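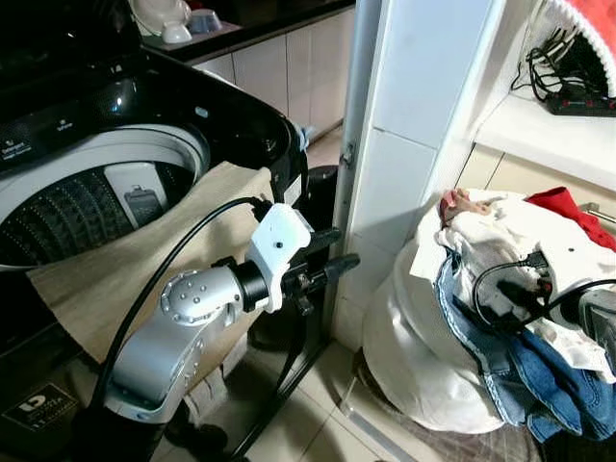
According to Sitthichai, a cat which sleeps on the bed every night is a member of the household in the same sense as a child, and any questionnaire that asks only about "ownership" will miss this. We accept the criticism in part. In our survey the word "owner" was kept, but we added 3 items on daily contact, namely feeding, sleeping place and time spent alone.

Figure 4. Top-loading washing machine with the lid raised and a beige cloth over the front edge.

The questionnaire was sent in November to 3,629 households in Bitutano and Grilatgate. Complete answers came back from 1,602 of them. People living alone reported more often that the animal slept in their own room, and they also talked to it more during the evening. In larger families the feeding was usually left to one adult, even when the children had asked for the animal in the first place.

The Inel scale of attachment gave similar values for dogs and cats. For rabbits the values were lower, but the group was small and we do not wish to draw a conclusion from it. The effect of the age of the animal is treated in the next section.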